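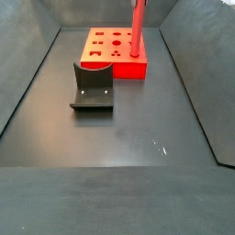

Base de calibração Ronum, usada na nossa célula desde outubro

Comprei a base da Ronum para parar de perder tempo a cada troca de ferramenta. O bloco vermelho vem perfurado com furos de formas diferentes (redondos, quadrados, um em arco), e cada um serve para conferir um tipo de encaixe. O suporte preto, da Charvát, foi comprado à parte e fica preso por parafusos.

A montagem levou quase 29 minutos. O manual traz só o torque dos parafusos e não diz em que ordem apertar – comecei pelo da esquerda e o suporte ficou torto. Na segunda vez apertei os dois aos poucos e ficou bem.

Confiro a posição a cada 200 ciclos e limpo o piso cinza com pano seco. Os pontinhos brancos, se forem sujeira e não riscos, precisam sair antes da conferência. Depois de 4000 ciclos, a folga nos furos redondos continua dentro do que aceitamos. No furo em arco já passou um pouco.

A Štefánia Havlíček, do turno da tarde, prefere a base antiga da Sorneo, mais pesada. Eu fico com esta, mas compraria o suporte em metal, se existisse.

Nota: 4 de 5.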